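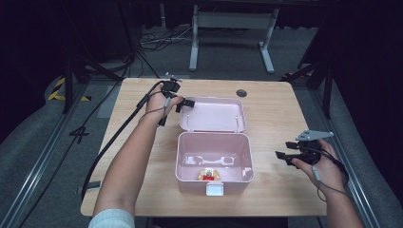 Lelis pink storage box: your questions

What comes with it?
The box, its hinged lid and a white carrying handle. The handle travels inside the base, so look there before you tell us it's missing. The small white clips and latches are already fitted.

How do I fit the handle?
Close the lid, set the handle across the top and press down at each end until both sides are held. If one end won't go in, turn the handle round and try again. Don't force it.

Does the lid come off?
No. It's hinged to the base and folds right back, so it can lie flat on the table behind the box. Leave room for that if you keep it on a narrow shelf.

How does it close?
Bring the lid over, then hook the loop of each white latch over the rim and push the latch in. To open it, pull the bottom of the latch towards you.
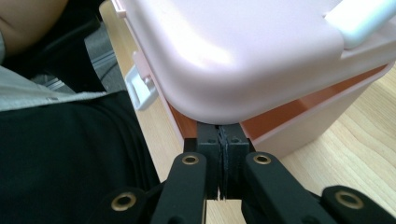
Do the latches on both sides before you pick the box up. Carrying it with one side undone puts all the weight on the other latch, and that is how most of them get broken. Spare latches are 37p each from our Tusgate shop - ask at the counter, as they aren't on the website.

What can I keep in it?
Snack bars, plasters, sewing things, crayons, hair bands. Wrapped food is fine. We don't recommend it for soup or anything else runny - the lid has no seal.

How much weight will the handle take?
2,000 g, including the box. Above that, carry it from underneath with both hands.

How do I clean it?
Warm water, washing-up liquid and a soft cloth. No scouring pads, as they dull the shine on the lid. It isn't suitable for dishwashers.

Will the Cordero dividers fit?
The small set will. The large set is too long for the base.

Can I return it?
Yes, to Tusgate or Zunside, with the handle. Zunside is closed on Wednesday.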